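Two-Hand Fruit Sorting from Hand-Held Gripper Recordings
Project report, software part
Unis student project, group Norkia

1. Introduction

Our project is about the software between a recorded demonstration and a plan that a two-arm robot could follow. A person works with two hand-held grippers at a table, and each gripper records its own video and its finger opening. From these recordings we want to get a list of actions such as "right hand takes the small fruit and puts it on the plate". In the last semester another group made the recording tool. We took over their files and wrote the part which comes after.

The work has three modules. The first one reads and aligns the recordings, and we named it Ingate. The second finds the objects. The third, which we call the planner, decides which hand does what and in what order. This report explains the three modules and says what is still open.

2. Reading and aligning the recordings

Every gripper has its own clock. At the beginning we believed that the start times in the files were enough, but the two videos drifted away from each other during a session. When one hand closed on a fruit, the video of the other hand showed the same moment too late. A planner that learns from such data will think that the hands can be in the same place at the same time.

We solved this with a short gesture. Before the first task the person closes both grippers together 2 times, and does the same again at the end. Ingate searches for these closings in the finger opening signal, and from the two gestures it calculates an offset and a drift. The correction is linear. We tried a more complicated one, but it followed the noise and we removed it.

If a gesture is missing, Ingate stops with an error message. In the first version it continued with a warning. We did not read the warnings, and one evening of training was lost because of that.

3. Finding the objects

The detector is a small network that was already trained on everyday objects. We trained it further with our own labels, which we drew by hand. We used six classes: apple, yellow citrus, green fruit, orange citrus, small brown fruit, and mangosteen. The plate is found separately by its outline.

Two problems took most of our time. The first problem is color. A reddish mandarin beside a brownish-red apple was often labeled as a second apple, above all when the lamp made a bright spot on the peel. Training with changed brightness helped. Changing the hue made it worse, and this is easy to understand, as the hue is what separates several of our classes.

The second problem is that the fingers hide the object exactly when it becomes interesting. For this we added a simple memory. If an object was visible and then a finger covers it, the tracker keeps its last position until the finger opening changes. After this the object is either "in hand" or "lost". The word "lost" is not nice in a log file, but it is useful – a lost object tells us which second of the video to look at.

The printed tablecloth was also difficult for the detector. We added pictures of the cloth alone to the training set, without any labels, and the false detections on the pattern became rare.

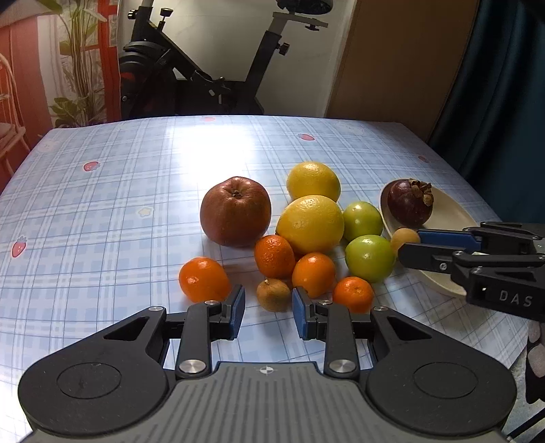 Figure 1. Fruit on the table with both grippers in view. The right gripper has its tips at a small brown fruit near the plate.

4. Planning for two hands

The planner receives the list of objects with positions, and the state of both hands. It uses a cost for every pair of hand and object. The cost contains the distance to the object, the distance from the object to the plate, and a penalty if the path crosses the space of the other hand. The cheapest pair is taken, then the costs are calculated again.

This method is greedy and does not always give the shortest total way. We compared it with a full search over all orders. The full search gave better plans for crowded tables, but the waiting time was not comfortable, so we kept the greedy one as default. The user can switch between them in the settings file.

A rule we added late is the "shared zone". Where both hands can reach, only one hand may enter, and the other one waits outside until it is free. Before this rule the simulated arms touched each other in 6 of our test plans, and after it in 2. Both remaining cases begin with a hand which is already inside the zone at the start. The planner does not know yet how to move it out first.

5. Open points

The viewer, called Avcı, shows the two videos and the plan on one time line. It is slow with long recordings and should load them in parts. The labels for the small brown fruit are also not equal between us, because one of us included the stem and the other did not. These labels must be drawn again before the next training, which we plan for July.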